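Week 6: When platforms merge
Handout for the Friday lecture

Read the Clemus and Grisulach announcement before class, and read it with a pencil. Two companies, one with a shopping site and one with a messaging app, say that putting them together will "unlock value for users." Underline every sentence that says how. You won't need much lead in the pencil.
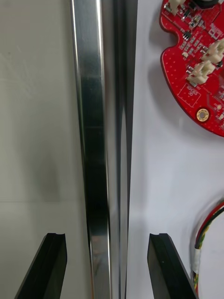 The word to watch is synergy. It covers two different things. Cost synergy means cutting duplicate work: one payroll system, one set of servers, fewer people. Revenue synergy means selling more to the same customers because you now own more of their day. The first kind can be checked a year or two later. The second kind mostly can't, and guess which one takes up more of the slides.

Figures from the announcement
Combined app users: 80 million
Cost savings promised: $200 million a year
Shares to be issued: 863 million
Months until savings are "fully realized": 30

Look hard at the 80 million. It is the two user counts added together. Anyone who shops on one and chats on the other has been counted twice, and a footnote admits as much. The overlap isn't given. If the overlap is large, the new company hasn't gained many customers – it has gained a second way to bother the ones it had.

The savings figure has a similar hole. It leaves out the cost of getting there: severance, moving data, breaking leases. Ask for the net number.

Network effects
The textbook claim is that a bigger network is worth more to each user. Fine for messaging. Much weaker for shopping, where I don't care whether my cousin uses the same checkout. Nikolaidis (course reader, chapter 4) is good on this. Melard, the consulting report in the same packet, is less good, and was paid for by one of the parties.

For next time
Write one page on who loses if the deal closes. "Competitors" is too vague to get credit. Consider small sellers, advertisers, and users who picked one app to avoid the other.

Bring the footnotes. The press summary doesn't include them.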